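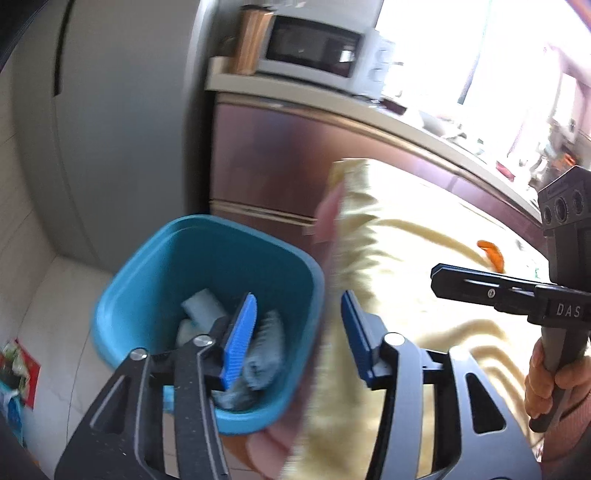 Teaching a gripper to sort the washing: my project report

When Carol Lightfoot handed out the topics, I put my hand up for laundry before she'd even finished reading the list. I'd spent the whole first term on a simulated arm stacking cubes, and I wanted something floppy! The idea was simple enough on paper. You do a household job with a gripper in each hand, each one records what its camera sees and how far its fingers are open, and later a real arm learns from all of that.

I collected 545 demonstrations over the spring and threw out 37 of them, mostly for tracking dropouts. Each demo was one piece of cloth, either sorted or folded. We did them in ordinary kitchens instead of the lab (Declan Wainwright let us have his on a Tuesday, which was very kind of him), partly so the background would have a fridge and a microwave and general kitchen clutter in it. The lab bench is so plain that my first model fell to bits the minute we moved it anywhere else.

How I learned to hold the things

My first go was dreadful. With your own hands you pinch, slide, flick and smooth without thinking. With a gripper you get open and close, and that's your lot. Mpho Shabalala, who did this last year on the Vinico project, told me to slow right down and pretend I was wearing oven gloves, and that helped loads.

Big pieces were the worst. Something like the yellow cloth with the gathered edge spreads out over everything, and there's no obvious corner to grab, so I ended up with a rule: find the puckered edge first, then work outwards. The small rolled pieces in the blue bin looked easier to me, but when bits are bundled together like that it's hard to tell where one stops and the next begins. My success rate on the bin pieces was lower than on the big cloths, and I'd have bet money on the reverse.

Keeping both grippers in step took practice too. My left hand kept finishing early and drifting off, and the model copied that beautifully. I had to go back and redo 17 demos because of my lazy left hand.

Sunlight

I wish I'd planned for this. A big window behind the worktop is lovely to work by and rotten for pale fabric. On the yellow cloth the sunny side goes nearly white and the creases vanish, while the shaded side keeps every pleat. Raimonds Jõgi suggested locking the exposure. I tried it, and then the inside of the bin went too dark to be any use, so I put it back on automatic and simply recorded at different times of day.

Where it got to

After the 37 came out and a few more went for bad labels, I trained on 492. The arm can now pull a cloth out of a bin and lay it down more or less flat. Folding is still a mess, it gets the first fold and then sort of pats at the second one. I'd like to try Aurelio's idea of splitting the long demos into shorter chunks, and he's offered me his script for it, so that's my job for April.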